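Simley Opens Practice Suite for Closing Incisions

GROLLSKA, 2 August 2026 - Simley, the surgical training center on Macedo Street, has opened a new suite where surgical residents and practicing surgeons can work on one skill at a time: closing a straight incision with needle and thread. Regular sessions begin in September.

The suite has four stations. Each one is set up with a soft practice pad, a tray of suture thread and a screen large enough for an instructor and two trainees to follow the work together. The lights over each pad can be dimmed or moved, and the stations are separated by low partitions so that one group can talk without disturbing the next.

Simley has taught general surgical skills since it was founded, but suturing has until now been one part of a longer course. Trainees told the center in written feedback that they wanted more time on it. Over the past year the center collected 164 feedback forms, and more practice in tying and closing was the most common request.

The new program is called Nirkumeo and is offered at three levels. The first covers handling thread, placing a single stitch and tying a secure knot. The second moves on to a full row of stitches along a straight cut, with attention to spacing and even tension. The third is for people who already close incisions as part of their work and want to review their technique with an instructor beside them.

At every level, trainees begin with a short cut in a fresh pad. They are asked to look at the length and direction of the cut before picking up any thread, and to decide where the first stitch will go. Instructors check the plan and then let the trainee work without interruption until the first knot is tied. 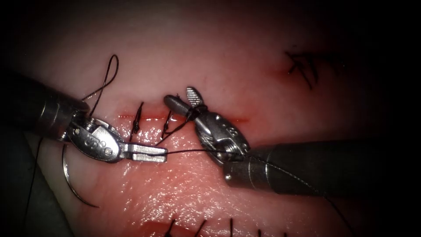
Much of the teaching deals with what happens to the thread between stitches. A loop wound around the jaws of an instrument has to come off cleanly when the knot is drawn down, and the loose end has to stay within reach. Trainees repeat this step many times before going on to a full closure. Instructors also watch how the edges of the cut come together. Thread pulled too tight puckers the surface, while thread left slack allows a gap to open.

Finished pads are labeled and kept on a shelf in the suite until the end of the course. Trainees can set an early pad next to a later one and compare the spacing and the knots. Pads are not graded. Written comments go to the trainee only, unless the trainee's hospital has asked for a copy and the trainee has agreed.

Sessions last three hours, with a break after the first half. Groups are kept small enough that no station has more than two trainees. The center provides all pads and thread, and trainees do not need to bring anything except a notebook if they want one. Scrubs are available but not required.

The suite takes up what used to be the center's reading room on the second floor. The books and journals have moved downstairs to the room beside the reception desk, where they can still be used during opening hours. The work included new flooring, a sink and extra storage for pads. An elevator serves the second floor from the Macedo Street entrance.

Hospitals may reserve the whole suite for their own staff - either with a Simley instructor or with one of their own. Instructors from outside the center are asked to attend a short introduction first. Single places are open to residents in any surgical specialty, and applicants for the third level should include a short note on their present work.

Applications for the September sessions are open now. Forms can be picked up at the reception desk or requested from the Simley course office, which also keeps a waiting list for canceled places.

About Simley

Simley is a surgical training center in Grollska. It offers short courses and supervised practice for residents, surgeons and operating room staff.

Media contact: Simley Course Office, Macedo Street, Grollska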